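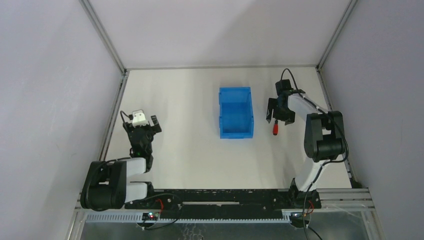
*A blue plastic bin on a white surface, nothing in it yet.*

# The box is not the tidying

I have grown suspicious of the empty storage bin. It is a very persuasive object. Put one down on a clear white surface and it looks like the answer to something, and you find yourself wondering what you own that would go in it.

The trade knows this. The last Mellow catalogue to come through my door had page after page of bins, tubs and crates, most of them with nothing inside. The few that did hold something held three rolled towels or a single ball of wool. I have never seen one photographed with the contents of my own hall drawer: dead batteries, a bicycle pump adaptor, takeaway menus, a key to a door in a flat I left years ago.

We bought our first set when we moved to Tornau. There were 2 of us, and I had read somewhere that a tidy house begins with "a home for everything". So everything got a home. The chargers had a bin and so did the lightbulbs. There was one labelled MISC, which filled up by Saturday, and then a second one labelled MISC 2. I'm told this is common.

What the bins did, as far as I can see, was let us stop deciding. A heap of cables on the floor is annoying enough that sooner or later you sort it out and throw half away. Put the same heap in a nice blue tub, on a shelf, and it will sit there until you die. It looks like order from across the room. I would call it a heap with sides.

I will give the small, open-topped sort some credit. It has no lid, so you can see what you have done. You can't stack another on top once it is overfull, which puts some sort of limit on you. If I had to keep one kind of container in the house it would be that kind, and I'd keep it where I had to walk past it. The deep lidded crates are the real villains. We had an Ollus one, a great grey thing under the bed, and when we finally dragged it out neither of us could name a single item in it beforehand. There were curtains in there. We have blinds.

The usual reply is that bins are fine if you use them properly – sort first, throw out second, buy the box last. I agree with every word of that and have never met anyone who does it. The box comes first because the box is the pleasant part. Sorting through old post takes an afternoon and makes you feel guilty, and buying a tub takes five minutes and makes you feel like a person who is about to change.

There is a shop near the station, Golestani, that sells these things loose in towers by the door. I went in last September for a washing-up brush and came out with a brush and a bin. It stood empty on the worktop for most of a day and I thought it looked very well there. Then somebody put the post in it.

It is still full of post. I have moved it to the top of the fridge, where it can't be seen from the table.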